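How to Run a Bin Picking Demonstration for Open Day Visitors

At our lab in Wendley we open the doors every April, and the bin picking cell is the station where visitors stay the longest. I have prepared this demonstration for several years and I write down my way of doing it, so that the next person can start from something. The same steps worked well when the group from Clastincombe came for a private visit, so it is suitable for small groups also.

You need one robot arm with a gripper, one bin, a few small objects, and two people: one at the controls and one who speaks. Please do not try to do both jobs alone. I tried it once and I explained very badly.

Step 1. Fix the bin

Put the bin on the table and hold its edges with clamps. We use ordinary blue and black clamps from the workshop. A bin that moves by a few millimeters during the morning will give you wrong positions in the afternoon, and it is difficult to understand why when thirty people are looking at you. Push the bin gently with your hand from each side before you continue.

Step 2. Check the cables

Move the arm slowly to all the corners of the bin and look at the cables, not at the gripper. They must have enough slack to follow the wrist, but they should not touch the objects. If a loop hangs too low, stop the arm and tie it again. Do this in the slow mode and keep the emergency stop near your hand.

Step 3. Choose the objects

Small toys and blocks are the best choice. Children know what they are, and adults relax when they see them. Take bright colors which are different from the floor of the bin. Old bins have scuffs and scratches everywhere, and a gray object on a gray floor is hard to see for a visitor in the second row.

Have 8 objects ready in a box beside the table, but put only a few of them in the bin at one time. When the bin is full, the visitors cannot follow which object the robot is going for. Leave some distance between the objects for the first round, and bring them closer together later if the audience is interested.

It is good to mix the shapes. A block has flat sides, but it may lie turned against the walls, so the gripper has to turn too. A round toy close to a wall is harder, and it makes a nice question for the audience: from which side would you take it?
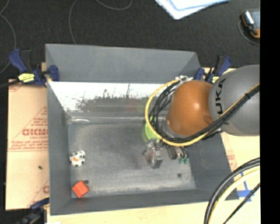

Step 4. Mark the line for visitors

Put tape on the floor at a safe distance from the reach of the arm. Small children go in front. Tell everybody about the line before the robot moves for the first time, and stop the robot if a person crosses it.

Step 5. Run short rounds

One round should take 5 minutes, with the questions included. I use this order:

Say what the robot will try to do.
Let it make the first pick without talking.
Explain how it chose the place to grip.
Ask a visitor to name the next object.
Stop the arm and take questions.

Sometimes the robot will miss. Let it try again and tell the visitors what you think went wrong. At Clastincombe's visit the missed picks gave us the most interesting conversation of the day.

Step 6. Prepare your answers

The same questions come every year. People ask how strong the arm is, what it costs, and if it learns by itself. For the last one I say that our program, called Triltulari, has practiced roughly 3,000 picks, and that it still has trouble with soft things. If you don't know an answer, write down the person's e-mail and send it later.

Step 7. Closing the station

Bring the arm to its rest position, switch off the drives, and count the objects back into the box. Leave the clamps on if there is another session the next morning, but check them again before you start. The key for the controller goes back to the cabinet in the Llanos room.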